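Front loader walks during spin, suspended timber floor

Posted in: Laundry and Appliances
19/01/2023

gridpost_6
Front loader on a timber floor, second story. At the top spin speed it moves toward the room almost an inch per cycle. Level checked both ways, lock nuts tight, transit bolts out. Joists run parallel to the machine's sides. Is this a floor problem or a suspension problem? 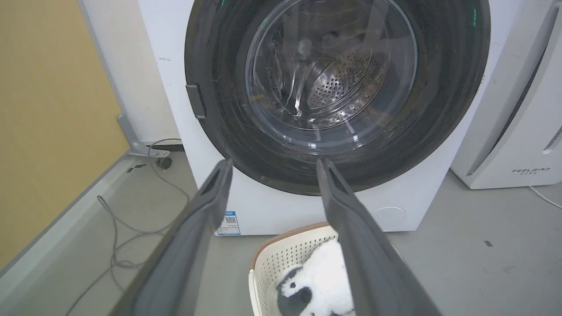

mullion: Floor, most likely. A suspended floor has its own natural frequency, and the drum passes through it on the way up to speed. Does it move during the ramp or at full speed?

gridpost_6: During the ramp, mostly. Full speed is fairly calm.

tarn_hollow: Then fit rubber pads. I used the Zurnora ones, 11 mm thick, and the walking stopped.

mullion: Pads raise friction, so the feet stop sliding. They also put a soft spring in series with a floor that is already soft. Walking may stop while the rocking gets worse. I would stiffen first.

tarn_hollow: Mine has run 137 loads on pads with no rocking. Theory is fine, but they cost less than lumber.

mullion: What is your floor?

tarn_hollow: Concrete.

mullion: Different case.

oxbow22: Blocking between the joists, two rows, glued and screwed, if you have access from below. If not, a plywood sheet on top that spans at least three joists. Screw it into the joists, not only into the subfloor.

gridpost_6: No access from below, finished ceiling. Does the sheet need to run perpendicular?

oxbow22: Long side across the joists, yes. Face grain the same way.

pell_c: Before cutting anything, rule out the dampers. Machine unplugged, push the drum down and release. It should settle in one bounce or so. Worn dampers also show up in the ramp, which is why I disagree that it's "most likely" the floor.

mullion: Fair. Test costs nothing.

gridpost_6: Drum settles on the first bounce. Ordering plywood from Rusivar. I'll run the same towel load before and after and measure the travel with a tape.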